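Brotness Heather Jersey Cloths, pack of 6

I started selling these because I was using them myself and kept having to tell customers they weren't on the site. So now they are! They're soft knit cloths in light gray heather, the same sort of feel as a T-shirt you've had for years, and I use them for pretty much everything on and around a desk. Dusting, buffing, drying a mug, wiping down the lamp when I remember it exists.

We carried the Hirska microfiber ones for a long time and they're fine, but they grab at my dry hands in January and I can't stand it. Jersey doesn't do that. It does stretch a bit when you pull it (if you want a stiff cloth for scrubbing, get the Cardoso waffle weave, also in the shop), and the edges will curl after a wash. Mine have all curled. They still work.

Amândio Baptista, who does our packing and is a lot fussier about wood than I am, uses one dry on his desk every morning and keeps a second one for the Clirosel wax. Please don't mix those up - once a cloth has had wax on it, it's a wax cloth forever.

What you get: 6 cloths, light gray heather, folded in a paper band. No hanging loop, sorry, I've asked. You can drape them over just about any rail or rack.

Washing: warm with other light things, no fabric softener. Tumble dry low or hang them up. Wash them once before you use them on anything shiny, because new jersey sheds a little. 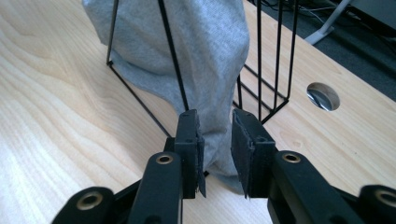 Light gray heather jersey on a pale wood desk.

The color is a cool gray on my screen and a touch warmer in daylight, so don't try to match your curtains to it. We ordered 3,000 packs in the last batch and 2,034 have gone out already, and I'd like to keep this gray going if the mill lets me.

Limit of 2 packs per order for now. If you need more for a workshop or a cafe, send me a note through the contact page and I'll see what's on the shelf. Unopened packs can come back, opened ones can't.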